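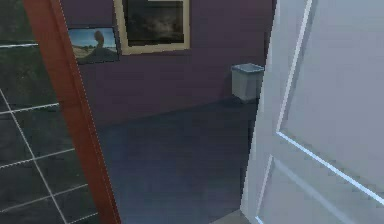
*Doorway view in the simulator, white door open, wastebasket on the far side.*

**Which camera and controller should I compare first for a simulated home robot?**

Posted by Akash Tyagi, 8 December 2021

I'm having a great time with this! I've got a simulated mobile arm driving around a rendered house, and I want to compare two grippers (a Drindham two-finger and a Grewal suction cup) before I spend money on either one. My trouble is the cameras. With the narrow lens I get through doorways fine but lose small things on the kitchen counter. With the wide one I find the small things, but the grasp points wander. I've run 322 pick attempts so far, all over the place. Do I fix the camera first, or the controller?

**Reiko Higuchi**

Fun project! Camera first, and keep the controller frozen while you do it. I went through the same thing in February with a Drerkwood arm and wasted a lot of evenings changing both at once.

What worked for me:

1. Split driving from picking. Log doorway runs separately, and use the wide lens for them. A pale door against a dark floor is an easy edge to find, so don't spend long there.
2. Pick a counter with mixed shapes on it. Mine has an apple, broccoli, a knife and a shiny kettle, and wow, do they pull the grippers apart! Try suction on the broccoli and you'll see what I mean. The dark glossy top is a good test for depth, too, especially if your renderer adds sensor noise.

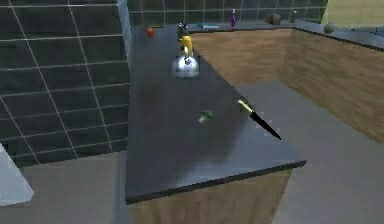
3. Run 30 tries per object with each gripper, same start pose, and save the seeds. Leave the knife for last. If the tip hangs over the edge of the counter, your collision margin matters more than the gripper does.
4. Only then swap controllers. I moved from plain position control to impedance and the two-finger got so much nicer on round things.

**Grultadero**

suction is bad on anything lumpy, just get the two finger. also check your near clip plane, mine was set wrong for 383 runs and I blamed the lens the whole time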